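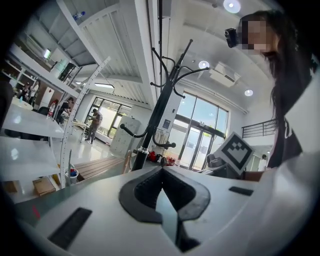 Lashari Taxpayers' Forum Questions Governor's Claim of 900 New State Jobs Filled

Group says the September address left out the numbers that matter

LASHARI – The Lashari Taxpayers' Forum today asked the governor's office to back up the central claim of last night's address, in which the governor told lawmakers that 900 vacant state jobs had been filled and that waiting times at public offices were falling as a result.

The Forum has read the full text of the speech and the budget summary handed out with it. Neither says which agencies did the hiring, how many workers left over the same period, or what the new positions cost.

"Filling a job is easy to announce," said Shamim Rizvi, the Forum's director. "We'd like to know how many of these people are still at their desks. If the office has that figure, it had an hour and a half on live television to read it out."

The governor used the word "historic" 23 times. The budget summary is 3 pages long, and one of those is a cover sheet.

The Forum also has doubts about the proposed Wemon County service center, which the governor described as "paid for." The summary lists the building under planned borrowing. Borrowed money has to be repaid, and the summary gives no schedule for doing so.

"I've sat through a lot of these speeches from both parties," said Njoroge Koech, who follows the state budget for the Forum. "The applause lines change. The footnotes usually don't. Last year we were promised a permit office in Seleo by spring, and people in Seleo are still driving to Drerkeo to get a permit."

Supporters of the governor, including state Senator Laiba Kazmi, have called the address a turning point. The Forum will wait for the agency reports before agreeing – or disagreeing – with that.

The Forum has sent the governor's office 2 written requests. The first asks for hiring and departure figures by agency. The second asks for the loan terms on the Wemon County project. Both letters, and any replies, will be posted in full on the Forum's website.

The Lashari Taxpayers' Forum is a nonpartisan membership group. It does not endorse candidates.

Press contact: Danish Sandhu, Lashari Taxpayers' Forum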